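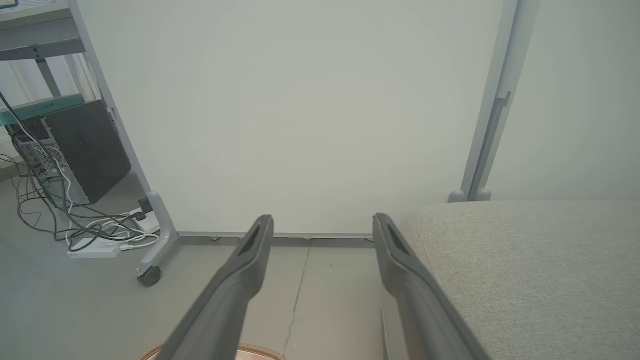

A reader wrote in after the January issue to say that our piece on the folding trials skipped the only part worth reading, meaning how you get two arms to work out of one basket for a whole morning without somebody getting up to fix them. And would we please cover the boring bits next time, the screws and the cables and so on, and leave out the speeches.

Well, I love the boring bits! I look after the laundry cell at the Adby workshop (on the board it's Maltodero, which was somebody's joke before I got there, and it stuck), and I've just come off a full service on it, so the timing is good. Everything below is dated May 5, 2018, and if you're reading it much later, check the parts list before you order anything.

First, what the job is. Two white arms, a basket of clothes, a sofa. One arm goes in and gets hold of something, lifts it, and the other comes across and takes an edge. Clothes are horrible things to pick up. A bolt is the same shape on every try, and a shirt is never the same shape twice, so any slop in the hardware gets blamed on the software for weeks before anyone thinks to put a wrench on it. I have been guilty of that. I once spent most of a week nudging numbers in a settings file when the trouble was a finger that moved if you pushed it with your thumb.

So now I start with my thumb. Power off, wait for the arms to settle on their rests, then take each finger by the tip and wiggle. Side to side first, then in and out. In and out you'll feel a tiny bit of give and that's normal on ours. Side to side there should be none at all. If there's any, take the finger off, clean out the seat (you'll be amazed how much lint packs in there, it looks like gray felt), put a dab of the blue stuff on the threads and do it back up. Do both fingers on that gripper even if only one is loose. I know, I know, but they wear as a pair and you want them back on square to each other.

How square? Close the gripper on a strip of printer paper right at the tips and pull. Then do it with the strip in the middle, and again down near the base. It should drag the same in all three spots. On one of ours the paper slid straight out at the tips and jammed at the base, and that explained a whole lot of dropped sleeves. A thin shim fixed it. I cut the shim from the lid of a mint tin, which I'm not proud of, and there's a proper one from Uddin on order.

While the fingers are off, look at the inside faces. Fabric polishes them. You'd think cloth would be gentle, and it is, but it's gentle thousands of times over, and you end up with a shine where you used to have a bit of tooth. I go over the faces lightly with a fine abrasive pad, always in the same direction, then wipe them with alcohol on a lint-free cloth. Don't use the shop rag. Please don't use the shop rag! There's oil in it from before you were born.

Then the cloth test, the nice part. I use the same few red pieces each time so that I know how they behave. I like a strong color for it, you can see from across the room when a fold starts to creep. Close on a fold, lift, hold it in the air and go make coffee. If it's still up there when you get back, we're in business. The hold time on our sheet is 12 minutes, and I give it that even when I'm in a hurry and even when it's obviously fine.

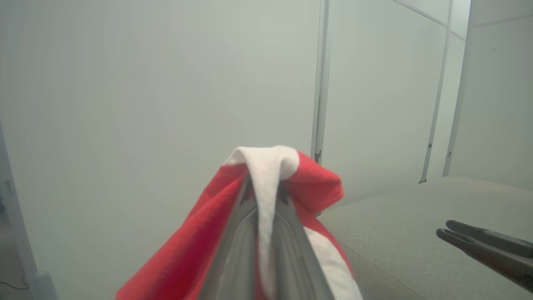 Red cloth with a white edge held up in one gripper, the tips of the other off to the right.

Next come the handoffs, and for those the two arms have to agree about where they are. Ours drift apart. It's never much, and neither arm is wrong exactly, they each believe their own story. I used to redo the whole alignment from scratch each time, with the big plate and the pins, and lose a day to it. These days I do a touch check. Bring both grippers in slowly, closed, until the tips meet in open air a bit above the sofa, then do it again lower down, then out toward the basket. If the tips meet cleanly in those places I leave the alignment alone. If they miss by more than the thickness of a finger pad I get the plate out and cancel my afternoon.

A word on speed while you do that: creep. The slow setting on the pendant goes lower than people think, you have to hold the button and turn the dial back past where it clicks. I've seen two grippers kiss at normal speed and the noise stays with you.

Cables next, and I can hear some of you groaning. The wrist cameras each have their own lead, and that lead gets bent more than anything else in the cell, every single time the wrist rolls. What kills it is being too tight. People tie it down neatly, it looks wonderful, and a month later you have a camera that drops out whenever the arm reaches for the far side of the basket (and only then, and never while you're watching). Leave a loop. Roll the wrist all the way one direction, then all the way the other, and watch the lead the whole time. It should never go straight. If it goes straight, give it more. If it flops down where the fingers could grab it, give it less. There's a sweet spot and you get a feel for it.

Push on the plugs, too. They can look home and not be home. Our service before last was written up as job 2139, "camera intermittent, replaced camera," and I'm fairly sure the old camera was fine, it's in my drawer and it works on the bench every time I try it. The plug had backed out by a hair. So: press each one, tug the lead gently, press again.

Clean the lenses last of all. If you do it first you'll put fingerprints on them doing everything else. A puff of air, then a soft cloth, one wipe, done. Lint gets on those as well. With laundry, lint gets on everything, I found some in my sandwich.

Now the bit our reader really asked about, working a whole morning without getting up. In my experience most of the stops come from the furniture. The basket walks. The arm goes in, catches a hem, pulls, and the basket comes along a little way with it, and after enough pulls the arm is reaching for a spot where the basket used to be. I've tried rubber feet. I've tried tape on the floor, which at least tells you it moved. What I do at the moment is put marks down and set it back at every break, and I've asked for something heavier that would still look like a basket you'd have in a house. The software people are very firm that it should look like a basket you'd have in a house. 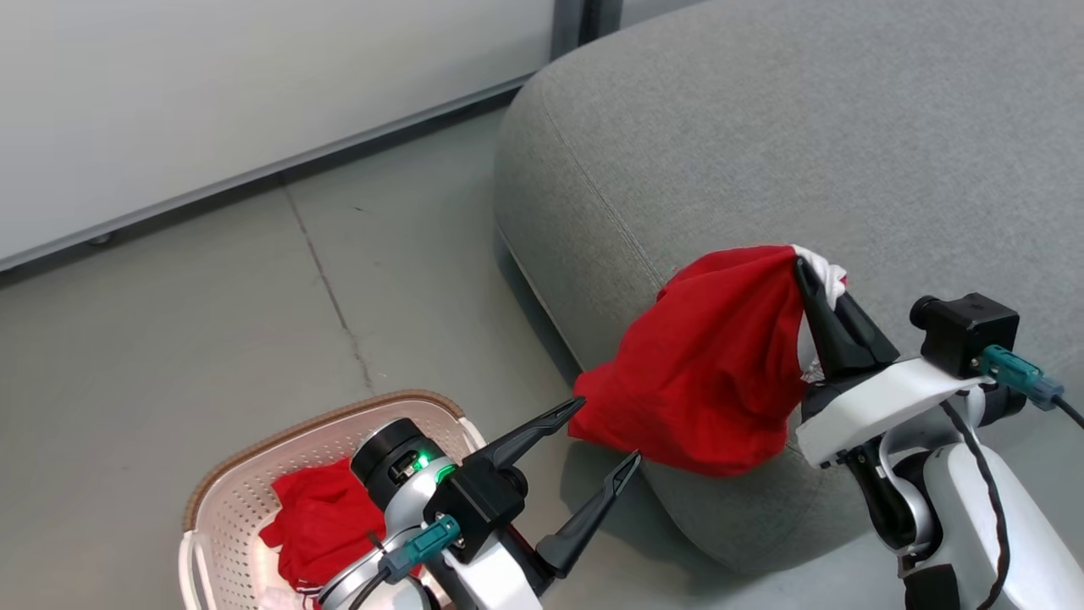
And then there's what happens when two things come up together, a sleeve from one tangled through the neck of another. You can shake it out by hand, of course, but if you're doing that every few minutes then something's set up wrong. Look at how deep the arm goes in. Ours was plunging 9 millimeters farther than it needed to, left over from when we had a taller basket, so it was taking a big bite every time. I brought the floor of the reach up and the doubles mostly went away. Mostly. There's one long-sleeved thing in the pile that I think does it on purpose.

Sofa position I check with a tape measure off the wall, at both ends. It's soft, so it doesn't hurt anything if an arm brushes it, but if it's crept forward then the low end of the swing gets cramped and the arm takes a funny elbow-up route to get around. If you see the elbow going up where it used to stay down, go measure your sofa before you open a single menu. I'd put that on a poster.

Greasing: we don't, the joints are sealed and Uddin gets upset if you open them. Listen to them, though. Run each joint alone, slowly, with the room quiet. You're after a steady hum. A tick once per turn is worth writing down with the joint number and the date, and if the tick is there again next time, call. A scrape, stop and call right away.

One more and then I'll let you go. Write down what you did while you're still standing there. I keep the log in Skekero like everybody else at Adby, and it's fine, but I type with lint on my fingers and I put it off, and by evening I can't remember which gripper got the shim. So now there's a clipboard as well, with a pencil on a string. The whole service took me seven hours this time with the shim business included. I think I could get it down by doing all the finger work in one go, both arms, before I touch the cables at all, and I'll try it in that order next round and report back.

If any of you run a soft-goods cell and have found a basket that stays put, write to me care of the newsletter. Pictures welcome, and tell me what's in the bottom of it for weight. I was thinking sand but I don't want sand anywhere near those fingers.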